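Section 3: Setting up the Witlow kitchen scale

Okay, batteries are in, so let's get the thing weighing properly. I do this every time I move mine to a new spot, and it takes me less time than boiling an egg!

1. Pick a flat, hard surface. I like the counter next to the stove (turned off, please). If the scale rocks when you press a corner, twist the little foot under that corner until it stops.

2. Press ON with nothing on the plate. Wait for the zero to stop blinking. If you get impatient and put something down early, you'll have to switch off and start over. I still do this in May, when I'm in a rush with the strawberries.

3. Hold UNIT for a second to flip between grams and ounces. The scale remembers your choice, even after a battery change.

Note: fabric under the feet can make the reading drift, so take the scale off any cloth before you calibrate. 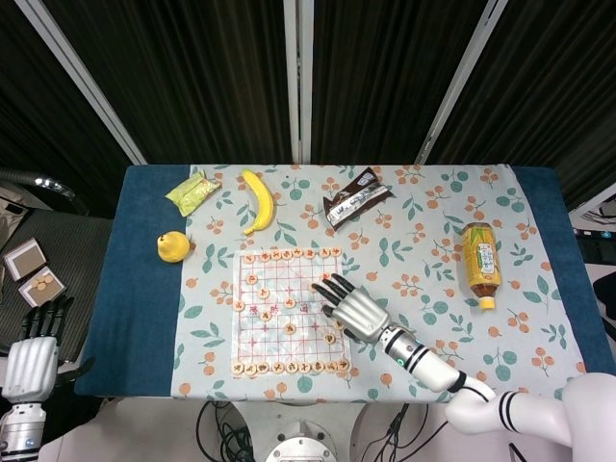
4. Hold CAL until the screen says 500, then set your 500 g weight in the middle of the plate. Let go and keep your hands off until you see PASS.

5. Now try something you know. My favorite mug is 471 g, and if the screen says anything else I go back to step 4.

Caution: the most it can take is 2,000 g, and that includes the bowl! Go over and you'll see EEEE. Lift everything off right away, because leaving it loaded can bend the sensor for good.

6. To skip the bowl's weight, put it on empty and tap TARE. Mine is 105 g, and it's lovely not having to subtract that in my head.

If PASS never shows up, try fresh batteries first, then see Section 7.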